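3.2 Surfaces, containers and small items

The Asside layouts all use the same kind of setting: a wooden tabletop, one or two containers, and a group of small items that belong in or near them. We kept the setting plain on purpose. Earlier work on household sorting has mostly looked at full drawers and shelves, where the furniture itself does much of the arranging. A flat table does very little of it. Items stay where they are put, or where they roll to, and the only borders are the rims of the containers and the edge of the top.

The full object set has 32 items, divided into five groups by the way they are handled and stored. The first group is the pegs, which are small, white and cylindrical. The second is bottles, split on our sheets into tall and short. The third is flat pieces, the fourth is loose odds and ends, and the fifth, marked Oral on the recording sheets, covers anything that would normally be kept with medicine. The Oral label describes the storage place an item is assigned to and says nothing about what is inside it. A bottle in this group may be full or empty without changing its group.

Some items fit two groups. A bottle on its own sheet is a bottle, but a bottle with the shape and label of a pill bottle was assigned to Oral, because that is where most people would look for it. Conall Ó Riain and Maxine Te Moana each went through the list separately and then compared notes. The few items they disagreed on were placed in the odds and ends group and kept out of the group-level results in Section 4.

Containers come in two forms, trays and bins. A tray is flat and shallow, with rounded corners, and can be approached from any side. A bin is deeper, with an open top and a rounded rim, and items have to go in from above. The difference matters for upright items. A peg standing on a tray can be read as sorted from across the table, while a peg in a bin is often hidden by the wall nearest the viewer. We therefore scored the two forms separately, and a layout that used one of each was scored twice.

Figure 3a gives a two-tray layout with the pegs partly sorted. The blue tray is turned at an angle near the middle of the table and the red tray is directly to its right. One peg rests on the upper part of the red tray, and six more stand upright on the wood, below and to the left of the blue one. Under the rules in Section 3.1 this layout has one placed item and six unplaced items, and the unplaced items count as a single group.

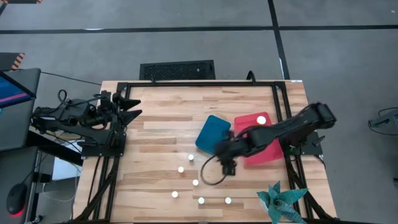 The angle of a tray was recorded but not corrected. In a first round at Skustthorpe we squared every tray to the table edge before scoring, and the results were easier to read but less useful. Trays in ordinary use get bumped and turned. A tray set at an angle also leaves wedge-shaped areas of table between itself and its neighbor, and items left in those areas were the hardest ones to score. Two scorers could look at the same item and disagree on whether it had been put beside the tray or had simply never been moved. The rule we settled on is strict: an item is placed only if its base is fully inside the rim. Anything touching the rim from outside is unplaced, and anything lying across the rim is marked as doubtful.

Color was treated as a label only when the sorting instruction named it. "Pegs to red" is a color instruction. "Pegs to the tray on the right" is a position instruction, and it gives the same result only so long as the trays stay where they are. We kept both kinds, with the color form used for about half of the layouts in each group.

Upright items raised a separate question. A cylinder standing on end takes up very little of the table, so a large number can be packed into a small area, but it is easily tipped by the item next to it. A cylinder on its side takes more room and can roll. We recorded upright and fallen items as different states and did not treat a fallen item as an error unless the instruction asked for it to stand. This follows common household practice - batteries in a drawer are accepted lying down, spice jars are not.

The bin layouts follow the same rules with two changes. Distance is measured from the outer edge of the rim, and an item behind the bin wall is marked as hidden until it can be confirmed from another view. Figure 3b is one of these, with an empty turquoise-blue plastic bin. Several small items stand to its left, among them a white pill bottle with an orange-pink label band and, slightly further back, a smaller bottle with an orange cap. The two bottles are near each other but differ in size, and size and color are the features our scorers used most when they told bottles apart. 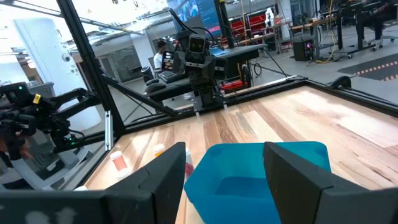 An empty bin was counted as a valid layout. We had planned to leave such cases out, on the grounds that nothing had been sorted, but Te Moana pointed out that an empty container next to a set of items is the usual starting point for tidying at home. Leaving it out would have given us a set in which every table was already half done. Empty containers are now coded as state zero and are included in all totals.

Labels and caps were coded only where they could be seen. Where a bottle faced away or was partly covered, we wrote "label not visible" and used cap color and height instead. Height was judged against the container, never against a ruler, so the sheets say "above rim" or "below rim". This is coarse, but it agreed well between scorers and did not depend on how far away the item was.

The wood itself caused more trouble than we expected. A top made of strips in different tones gives small items a changing background, and pale items are harder to find against the lighter strips. We tried covering the top with a gray Dekotex cloth in September. It helped with the pegs and made almost everything else worse, as the cloth wrinkled under the bins and upright items leaned. The cloth was dropped and the bare wood kept for the final set.

The final set contains 96 layouts and 1126 scored item positions. Doubtful positions were kept in the data with their own code, and readers who want stricter totals can remove them before repeating the analysis in Section 4.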